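4\. Put the Flereck label printer on a level surface and plug it in. The light blinks for 15 seconds. It is thinking, so leave it alone.
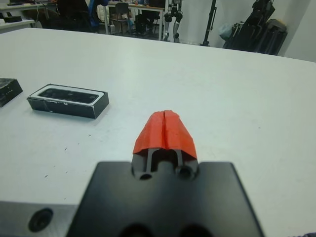 5\. Open the lid and drop in a roll, printed side up. A full roll holds 200 labels, of which you will waste a few learning which side is up.

6\. Close the lid until it clicks. Two clicks means you have closed it on the roll.

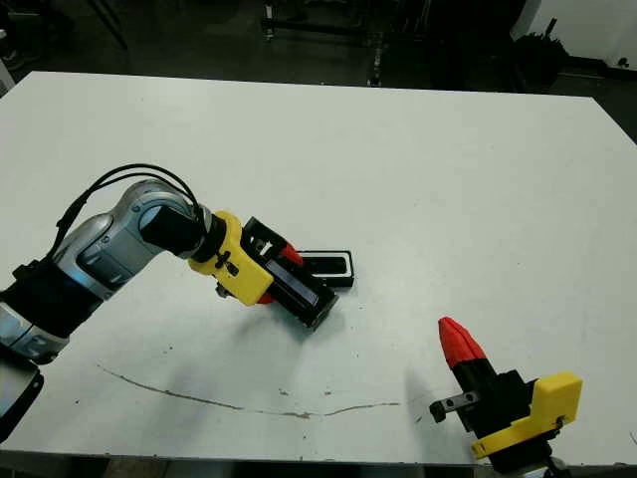

### 3.2 Choosing a label size

**Note:** Size 99 is for folders. Size 128 is for boxes and for people with a lot to say.

7\. Hold MENU, pick a size, and press OK.

8\. Print one test label. If it reads "Baxter", you are still in demo mode; go back to step 7.

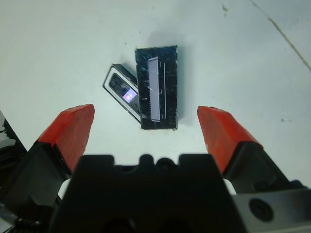
Stick labels on clean, dry surfaces only. Press from the middle outward and resist the urge to peel and try again. Small black boxes with scuffed faces and nicked edges, like the upright one here, should be wiped first and labeled on their smoothest side.

**Caution:** Do not pull a label out while the motor is running. The motor will win.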